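Small Offices Should Pay for a Second Line
July 2021

In my opinion, many small firms spend their money on the wrong side of the network. They buy faster and faster internet, and they still have only one cable coming into the building.

I work with office networks in Plamcombe. In June the line at Cherkaoui, a translation bureau, was dead for two working days. They had paid for a very fast connection with Noltov, and the speed was excellent until a digger in the street found the cable. The orders stayed in a mailbox that the staff could not open. The owners calculated their loss at 358 pounds for every hour. A second, slower line from another provider would have cost them 30 pounds a month.

People answer me that everybody has a mobile phone now. This is true, but a phone cannot carry 40 desks with video calls and a shared accounting program. Also, the phone is in the pocket of one person, and this person goes to lunch.

I would also ask where the second line enters the building. At Lukeck, both contracts used the same duct under the car park, so the company was paying double for one risk. The sales person did not mention it, and the customer did not know that he should ask.

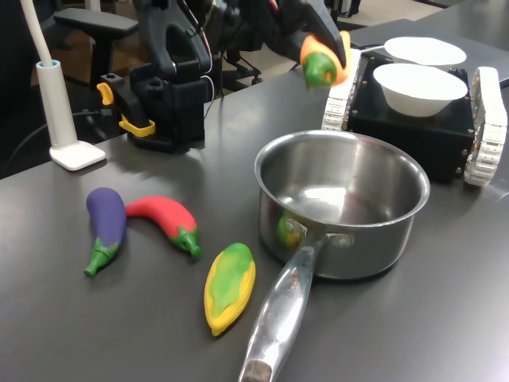 Robot arm holding an orange toy vegetable over a grey table.

My advice is to take the cheaper package on the main line and use the difference for the backup. Then pull out the main cable one evening and see what still works. Most firms I visit have never done this test, even those who have had two lines for years.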